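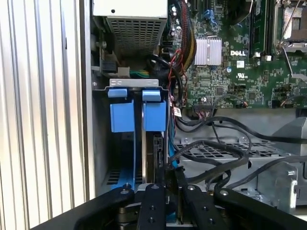 The repair bench at Killey has been fixing up old office computers for 12 years, and the woman who runs it still talks about each one as if it had walked in off the street on its own two feet. She made me tea before she would let me ask a single question, and then she answered most of them before I got to them. "People think it's all tiny, fussy work," she said, "but with these Dell towers half of it is just getting the side off and having a good look around." She likes the blue plastic handles on the drive carriers best of all, and wishes every maker used a bright color for the parts you're meant to grab. "You squeeze, you pull, and out comes your drive. My own mother could do it, and she's scared of the toaster!"

Last year the bench sent out 547 machines, and 541 of them are still going (she keeps a list, and she's very proud of that list). Most went to families through the Dikesura reading rooms, and a good many more to the night school over on Butt Street, where the evening class had been sharing keyboards for longer than anyone cared to remember.

I asked what goes wrong most often, and she laughed for quite a while. "Dust! Dust and tired old drives. I'll get one in that sounds like a hair dryer, and I'll brush out the fan and the heatsink, and the owner thinks I've worked a miracle." She charges $40 for a cleaning, and has been known to forget to ask for it.

The bench is open from ten in the morning, in the back of the old Vunetti shoe store. Bring the power cord, she says, and please, please write down your password first.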